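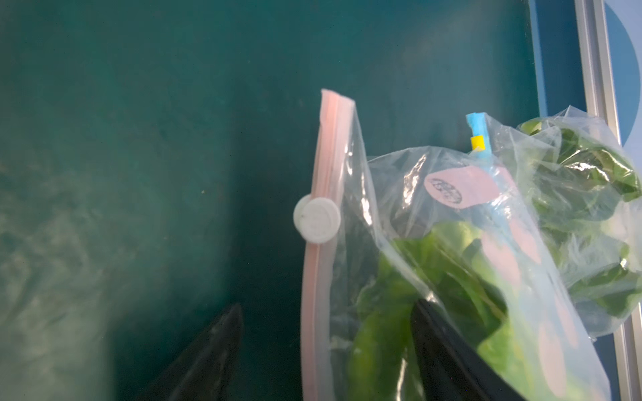
Foro > Conservación de alimentos > Envasado doméstico
Tema: Pérdida de vacío en bolsas con válvula y cierre deslizante

terrado_norte
Uso bolsas Vultomis de 332 mm con bomba manual para verdura de hoja. A las 8 horas de nevera la película ya se ha despegado del contenido. Bomba revisada, junta de la bomba cambiada. ¿Falla la válvula o el cierre?

k_lactuca
Casi siempre el cierre. Haz la prueba con la bolsa vacía: extraes, sumerges en agua y presionas. Si las burbujas salen por el perfil, hay restos en el carril. Si salen por el disco, levanta la tapa y seca la membrana.

pH4punto6
Discrepo con el planteamiento entero. La hoja fresca respira y libera CO2, de modo que la bolsa se hincha aunque el cierre sea perfecto. Para espinaca o acelga cruda el vacío no aporta nada frente a una bolsa perforada con papel absorbente.

k_lactuca
En 8 horas a 2 grados la respiración no explica una bolsa suelta. En varios días, sí.

pH4punto6
Depende de la carga y del volumen muerto. Una bolsa grande con poca hoja nunca queda tensa.

munitz_716
La hoja la lavo y la escurro antes de embolsar; el agua superficial hace más daño que el oxígeno residual. Para escurrir me vale una cesta blanca de plástico perforado, como la que tiene dentro la verdura de hoja verde. Las de malla metálica marcan los tallos tiernos. Después, centrifugadora y paño.

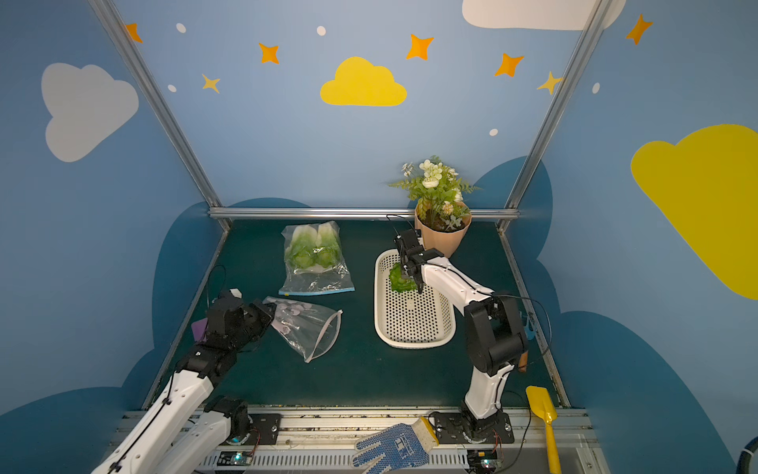
sterkard_b
El pak choi merece capítulo aparte porque tallo y hoja no pierden agua al mismo ritmo. Yo lo guardo entero, sin separar pencas y sin extraer aire, solo con el cierre apretado. Dos piezas por bolsa, igual que en la del cierre azul, y tumbada en el cajón. Con bomba las hojas exteriores se me aplastaban y ennegrecían por el pliegue.

terrado_norte
Hecha la prueba del agua. Burbujas por el extremo del perfil, a un dedo de la esquina. La válvula, estanca.

k_lactuca
Limpia el carril con un cepillo seco y pasa el cursor dos veces. Si persiste, el perfil está deformado y no tiene arreglo.

pH4punto6
Y aun así, mantengo lo de la bolsa perforada.

higuchi_sur
¿Alguien ha probado la válvula de recambio de Munitz en estas bolsas? El diámetro coincide, pero no sé si el adhesivo aguanta el lavado.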